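Calimlim Street Tenants' Association
Minutes of the August meeting, Tuesday, 7:00 p.m., laundry room

Present: Bienvenido Lacson (chair), Jocelyn Umali, Arash Nouri, Aiman Tarigan, Muchen Tang (minutes). Eleven other tenants, of whom four were waiting on a dryer and asked to have that recorded.

1. Last month's minutes
Approved after one correction. Mr. Nouri did not "storm out" in July. He left at normal speed.

2. Water pressure
Fledent, the management company, has written to say that pressure on the top two floors is "within the expected range." Ms. Umali asked what the range was and whether it included zero. Mr. Lacson will write back and ask for the reading in numbers. Ms. Umali will keep a log of her morning showers, times only.

3. Bike room
There are 40 hooks and, by Mr. Tarigan's tally, a good many bikes that have not moved since he moved in. Tags go on every bike next week. Any bike still tagged at the end of the month goes to the shed behind the boiler, where it can continue not moving. Mr. Nouri asked if a unicycle needs a tag. It does.

4. Money
Balance is $420, down from $500, the difference being the new lock for the bike room and the second new lock for the bike room. Two units still owe dues. They know who they are, and one of them was in the room.
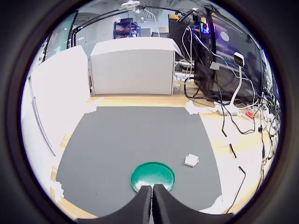 5. Courtyard potluck
The long discussion of the evening. Last year produced seven pasta salads and no forks, so there will be a sign-up sheet by the mailboxes, and it will have columns. Ms. Umali would like people to bring sensible serving dishes this time, something small and round like the green one, and to put their unit number on the bottom in tape. Mr. Tarigan moved that pasta salad be limited to two entries. Mr. Nouri moved that it be limited to his. The first motion passed, 9 to 5, with two abstaining on the grounds that they had already bought the pasta.

Music stops at 10. Mr. Lacson's speaker is welcome — his playlist will be looked at first.

6. Hallway paint
Fledent offers a choice of two colors, Calia and Furkerix. Samples were passed around. Both are beige. Vote was 8 to 8, and the chair, asked to break the tie, said he could not tell which one he was holding. Put off until September, when we will look at them in daylight.

7. Other business
The dryer on the left is still eating quarters. Ms. Tang has called the service number and was told she is a valued customer. She will call again.

Someone in 141 has a package that has been in the lobby almost a month. It has started to smell of coffee, and there have been offers.

Mr. Nouri asked that meetings be kept to an hour. This was discussed for twenty minutes.

Adjourned 8:50 p.m., when the second dryer buzzed. Next meeting in September, same room. Please bring your own chair, and take it home afterward.

M. Tang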